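Workplace and Jobs > Kitchens, canteens, dish rooms

Topic: They are teaching an arm to sort our returned dishes. What changed for you?

tallowbend wrote:

Good evening to all. English is my third language, so please be patient with long sentences.

I work in the return room of the Julbridge center in Drallville. We supply day nurseries and two care homes with dishes, and everything comes back to us used. My job for six years is sorting before the wash: bowls with bowls, cups with cups, take apart what is stuck together, put aside what is cracked. It is not difficult work but your hands are never still, and in February my wrists were so bad that I slept with bandages.

Since the spring we have an arm in the room. The management calls the project Poulain, I do not know why. It has two fingers and a camera close to them, and we get the camera pictures on a tablet, so we can see what it was looking at when it stops. For now it works on a padded table in the corner, with the light plastic dishes only.

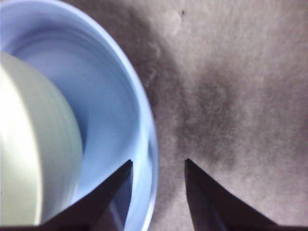

My new task is called "attendant." I prepare the table, I watch, and I press a button to say if the pick was good or bad. When it stops I write a short note. On some days I also move the arm myself with two handles, so that it can learn from my movement. My wrists are better. I want to say that first, so that nobody thinks I am only complaining.

But the work feels different and I have difficulty to explain it at home. Before, I was tired and I knew what I had done. Now I am less tired and at the end of the shift I have a list of notes. Also we were talking the whole day before, my colleagues and I, across the table. The attendant sits alone, with the back to the others.

Has somebody here gone through the same? Did your pay class change? Ours did not, and I am not sure if I should ask.

----

ketelhaak wrote:

Ask. Ask in writing and ask before the trial period is finished. If you are moving the arm by hand so it can learn, then you are training it, and training is a different line in most pay tables. In my last place we waited for the company to bring it up and we waited a long time.

----

mornvale_2 wrote:

I'm going to disagree a bit. I was a line lead in a laundry when they put in folding machines. The people who went in on day one demanding a new class got a very cold reception. The people who learned the machine first had something to bargain with six months later. Learn it, then ask.

----

ketelhaak wrote:

And how many of them got the raise?

----

mornvale_2 wrote:

Two out of my group. I didn't say it was a great result.

----

ketelhaak wrote:

So my way costs one letter and a cold look. I will stay with my way.

----

tallowbend wrote:

Thank you both. I understand the two sides. I think the letter is also useful to have a date on paper, even if the answer is no.

I should explain better what the notes are, because my supervisor thinks it is a small thing and I think it is where the real work has gone. The arm does not know what we know. For example, when two dishes lie together, I see immediately which one must go first. I feel with one finger if it is loose. The arm has only the picture, and at least ours has no feeling in the fingers that I have noticed. So in my note I must write in words a thing that I never had to say in words. "Take the front one first, by the rim, on the side where nothing is touching." It takes me longer to write this than to do it.

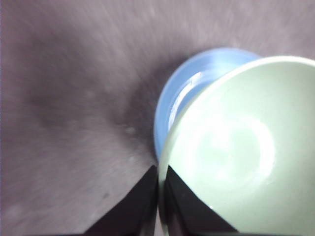
I now have a small notebook where I collect these sentences, and the two younger colleagues use it also. The engineer from Dovico, the company that looks after the arm, asked if he could copy it. I said yes, and in the evening I was not sure if this was wise. It is only a notebook, but it is everything I know about the job.

----

pebblewright wrote:

Please don't give the notebook away without your name on it! I don't mean you should be difficult with the engineer, he probably just thought it was useful (it sounds very useful). But ask him to put in writing where it came from. I work in a hospital kitchen and we had a trolley system come in, and the routes it drives are the routes one of our porters drew up on the back of a menu card. There's no mention of him anywhere. He laughs about it, but I've seen him not laugh about it too.

----

grindlestone wrote:

I work on the other side of this, setting up handling cells, so take it as you like. A few things.

Notes like yours are worth more than the good/bad button. The button says that something failed. A note says where to look. If your people are reading them properly you should see the same kind of stop come up less often. If you write the same sentence every week and nothing changes, then the notes are going into a drawer, and you should raise that in the meeting.

Second, soft pale plastic with light coming from overhead is a hard job for a camera. Shine on the inside of a bowl can hide the shape of it. If you are free to move a lamp, try it and write down what you did.

Third, I don't agree that a letter about pay will be taken badly. Every site I have been on budgets for "operator time." Somebody has a number for it already.

----

mornvale_2 wrote:

Budgeted for operator time isn't the same as budgeted for a pay class, and you know that.

----

grindlestone wrote:

Fair. It means the hours are counted. What they are paid at is between the site and the people.

----

tallowbend wrote:

About the lamp: we are allowed to ask, not to move. I will ask. I often turn a bowl a little with my hand before the start if I see it shines too much, but then the engineer told me to stop doing this, because in real work there will be no one to turn it. I understood him, but this "no one" stayed in my head for some days.

----

oxbow_hattie wrote:

That last bit is what I came in to say. I've been an attendant on a packing cell for a while now and everyone is nice about it and it's warm and I get to sit. And every so often someone says a sentence like that over your head, to each other, about later on, and then they go for lunch. I don't think they hear it.

What helped us was rotation. We do two hours at the cell and then swap back to the hand tables, all of us, including the ones who say they don't like machines. It did three things for me anyway: my neck stopped hurting, I got my conversations back, and there isn't one single person known as "the robot girl" who gets blamed when it stands still.

----

pebblewright wrote:

Rotation yes, but careful with it. In our place rotation was used as the reason for no new pay class. "Everyone does it, so it's part of everyone's job." Which I suppose is true in a way, and very cheap for them.

----

ketelhaak wrote:

Exactly this happened to us also. If you want rotation, put it in the same letter as the pay. One letter, two points.

----

oxbow_hattie wrote:

Okay, I hadn't thought of that. We never got anything extra either. I'd still pick rotation if I could only have one, but I can see why you'd want both on the same page.

----

mornvale_2 wrote:

Can I ask what the company has said about headcount? All of this matters less if there's a plan already.

----

tallowbend wrote:

They said no one will lose the place because of the arm. They also said that when a person leaves, they will "look at the need." A colleague asked what this means and the answer was the same sentence again, a little slower.

To be fair, it was always hard to find people for the return room. It is hot and the smell is strong before the wash. Many stayed only for one season. So maybe the arm takes a chair that was often empty. I can think this in the morning, and in the evening I think the other thing.

I will write the letter with two points, the pay class for the hours with the handles, and the rotation. I will also ask if the chair can be turned, so the attendant sees the room – this costs nothing and I should have asked in the first week. For the notebook, I told the engineer that he can have the copy after my supervisor signs a paper with my name and the names of the two colleagues who added to it. He was not angry. He said he will ask.

----

grindlestone wrote:

Good. Get the chair turned first, that one you can have tomorrow.

----

tallowbend wrote:

The chair is turned. From there I can still read the tablet if I put it on the shelf. The letter is with my supervisor and I have a copy with her signature that she received it. I will write here when there is an answer.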